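3.2 Work Surfaces and Seating

Readers who have spent any time in a shared workshop will know that people have strong feelings about tables, and we were glad to find that the members of the two workshops we visited, Arkside and Vidal, were no different. We asked each person to tell us, in their own words, what makes a table pleasant to work at, and we let them talk for as long as they liked (Figure 4). 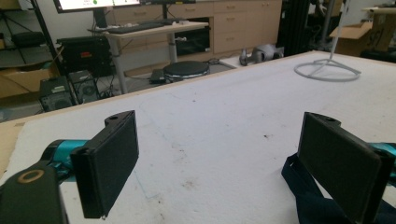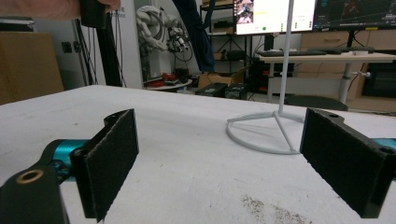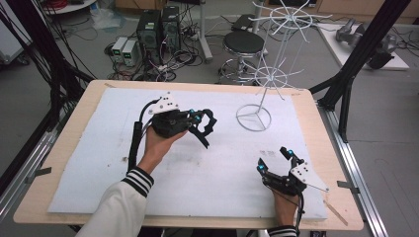
Figure 4. White-covered tabletops in use.

In all, 79 members took part, and more than 5 hours of talk were written out in full. The subject that came up most warmly, and at greatest length, was light. Members at Arkside, where the long benches run beneath the north windows, told us that a pale surface made the late afternoons easier on their eyes, and several had gone so far as to bring a sheet of something white from home. At Vidal the windows are small and high, and there the talk turned sooner or later to lamps -- who had moved them, and whether they would ever be moved back.

Seating was a close second. The stools at both workshops had been bought for a taller kind of bench, and members who stayed through an evening session spoke fondly of the 8 old kitchen chairs that Arkside gave away in April. We had not planned to ask about chairs at all, but the subject kept returning, and so we added it to our list of themes. Noise, which earlier studies of shared workrooms have treated as the main complaint, was raised by only 4 members, all of them at Vidal, and we come back to their remarks in Section 3.3.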